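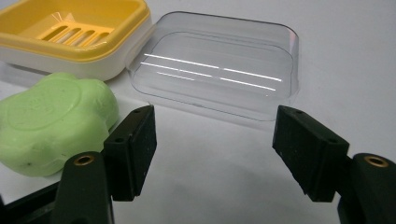 Both fingers open over the lid, soap to the left.

Print this thread | E-mail this thread

Hand gripper: fingers drifting, inserts or screws?

zivko_n
Looking for opinions before I order parts I don't need. The hand gripper on our bench cell has started closing unevenly. The left finger arrives first and shoves a thin lid sideways before the right one gets there. On the soap it doesn't matter much because the bar is fat enough to grab anyhow. The supplier (Werari) says the brass inserts in the arms have worked loose in the housings and I should buy a new pair of arms. I'm not convinced. I've had a screwdriver in both and neither insert turns. It has done 700 closes since the last strip-down, which doesn't sound like a lot to me.
Živko Nikolaidis

benchrat
Of course the people who sell arms say it's the arms. Have you had the fingers off? Two screw holes in each, and if one screw has backed out the block will rock on the other and you'd swear the whole arm was bent.

plumduff
I'd side with Werari, for once. An insert can sit tight when you twist it and still tip under side load. Put a long bolt in, wiggle the end and watch the brass. We had a Cenby gripper do exactly this and I wasted a month on screws.

benchrat
A month? On four screws?

plumduff
September was busy. The point stands.

zivko_n
Fingers came off this morning. All the screws were in, one on the left softer than the others. No threadlock on any of them, and the service sheet says there should be. Did the long bolt test too and saw no movement on either side, though my eyes aren't what they were.

greasegun
Everyone's looking at the wrong end. What's the linkage like? If the pivot is dry on one side that finger will lag every time. Ene's sheet says oil every 100 closes. I think that's a figure made up to sell oil, but 700 with none is pushing it.

zivko_n
Who said none?

greasegun
Was there any?

zivko_n
There was not.

benchrat
Ha. Still, I'd do the screws first. Clean the threads, low-strength threadlock, leave it overnight. Then oil. If you do both together you'll never know which it was.

plumduff
And when it comes back in a fortnight, the inserts.

zivko_n
Screws done and left overnight. Ran 40 closes on the clear lid. Better, I'd say, but the left still gets there early on some of them. Oiled the right pivot after that and ran another 60. Didn't see it shove the lid once. I'm not calling that fixed. A clear lid under overhead lights is a rotten thing to judge by, half the time I'm watching glare.

greasegun
So it was the oil.

benchrat
You can't say that from 60 closes. Put a strip of masking tape on the lid edge so you can see it shift, and mark the table.

plumduff
Has anyone tried the Grrerura arms, if it does come to that? Sorry, Grerura. They claim a deeper insert. I claim a deeper price.

zivko_n
Not buying any arms yet. Tape is on, oil can now lives next to the cell, and I'll run it up to 700 again before I believe any of you.

Contact the moderators | Posts remain the copyright of their authors | Back to top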